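Pamivent Road Log: route notes and stop data for long RV drives

Welcome! This is the README for the Pamivent Road Log, a set of plain text files we put together while driving a motorhome from Wostura up to the lake country at Antwi and back again. It started as a notebook on the dash and got out of hand in the best way. If you're planning a long haul in something tall and slow, we hope it saves you a few wrong turns!

What's in the download

stops.csv - one row per overnight stop, with hookups, site length, surface and how easy it was to back in after dark
fuel.csv - every fill-up, with price, gallons and whether the canopy cleared our roof (2 of them were too close for comfort)
legs.txt - a short diary for each driving day, with the wind, the hills and the good pie
packing.txt - everything we carried, sorted by cabinet

All distances are in miles and all prices are in US dollars. Times are local, so watch out for the time zone change on the Hetitz leg. It shows up as a missing hour, but the entry is right.

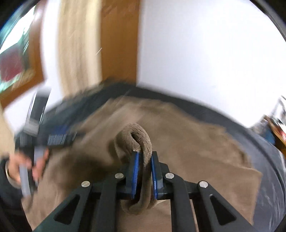 Brown towel, held in the blue finger pads.

How we logged it

Whoever was in the passenger seat wrote things down, then typed them up at the campground that night. There are 70 stops in the file, counting lunch breaks and rest areas. Ratings run from 1 to 5 and they're just our opinion - we love trees and shade and don't much care about a pool, so adjust for that.

Known gaps

We tried to hold 60 on the highway, so our driving times will look long to anyone in a car. Fuel entries for the second leg are missing their odometer readings. Tire pressures were only written down on cold mornings. The Antwi campgrounds were logged in September, when half the loops were already shut, and summer will be a lot busier (and louder!).

Using the files

Copy them, change them, print them and stick them in the glove box. A mention of Pamivent is nice if you publish something from them. If you've driven the Hetitz grade in a rig over 30 feet, please send us your notes, we'd love to add them!

Last updated Jun 13, 2024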